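Drutbridge Sorting Room: Bins, Racks and Small Goods

Gallery, updated March. Text by Urmas Šimkus.

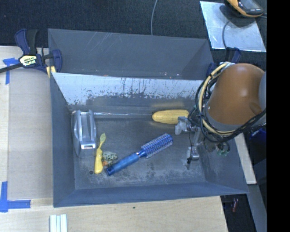
The sorting room at Drutbridge takes in mixed household goods and toys from the Bulen and Kairys drop-off points. Goods are tipped into metal bins, picked over by hand and moved to the racks by category. The notes on this page cover the bins and the handling of small items. The racks have their own page.

Bin layout. Two compartments with a divider wall between them. The larger compartment has sloping side walls, so small items settle toward the floor and can be reached from the near side. The upper trough is kept clear during a sort and is used at the end for anything that needs a second opinion.

Surface wear. Blue-grey metal, scuffed and mottled on the floor, with chalky pale marks toward the near edge. The pale band on the divider face is ragged and dark along its lower part. None of this affects use. Bins are taken out of service for sharp edges or an open seam, and scratches are not recorded.

Brushes. A yellow toothbrush and a blue round hairbrush are in the large compartment. Both go to personal care. Toothbrushes without sealed packaging are not passed on; they go to the cleaning box, where the workshop uses them on hinges and bicycle chains. Hairbrushes are cleared of hair, washed at 21 degrees or warmer and racked by handle length.

Toys. The small speckled one, pale grey-green with black spots, goes to the toy tray. Toys under 80 mm in any direction are bagged before racking. Detachable parts are checked by pulling, once, with moderate force. If a part comes off, the toy is set aside for repair or discarded.

Appliances and similar. The silver-grey plastic piece by the left wall, with raised ridges along the top, is the kind of item that should leave the bin first. Hard housings scratch softer goods when the bin is moved. Anything with a cord, a battery cover or a switch goes to the electrical bench for testing before it gets a label.

Throughput. The February count was 545 items sorted, of which 212 went to the racks. The rest were recycled, sent to the workshop or held for testing. Toys made up more than half of the racked goods. Kairys sends more kitchenware than Bulen and needs a separate pass for glass.

Labels. White for personal care, green for toys, orange for electrical. The Flivbridge label stock curls in cold weather and should be stored flat. Old labels are removed fully before a new one is applied, including the adhesive.

Corrections to category codes can be left in the tray by the door, with the bin number written on the slip.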